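Blinds down, sleeves up

31 May 2024

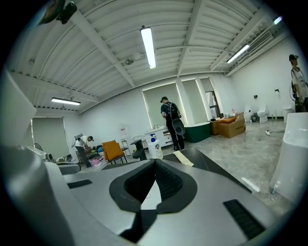 Quick one as I've got to be out of the door in a bit. We're finally sorting the big white room at Prusham, the one that's been the dumping ground since October. Everything anyone didn't want to deal with went in there. Boxes, leads, half a shelf, you name it.

Started with the left side as that's the worst. Rule is simple – keep, bin, or Baltasar decides. The Baltasar pile is already the biggest, sorry mate.

The vanity cabinet is staying put for now. White, drawers, sink on top, stood right up against the blinds. Jianhua wants it against the other wall, I say leave it till the rest is cleared. Drawers still to go through. Dreading that a bit, last time I emptied drawers in this building I found 4 tape measures and a very old satsuma.

Blinds are staying too. They're that pale grey-green, not what I'd have picked but they go with the white walls well enough and I'm not paying for new ones. Light creeps in round the edges which is fine by me, it isnt a bedroom. Tube lights are a bit harsh. Zixuan reckons softer bulbs, I reckon later.

Still to do:
floor, properly
drawers
ask Shengli about the van
more bin bags!!

Want it done in six days. Hongjun laughed when I said that. Anyway, must dash – will post agian when teh drawers are empty.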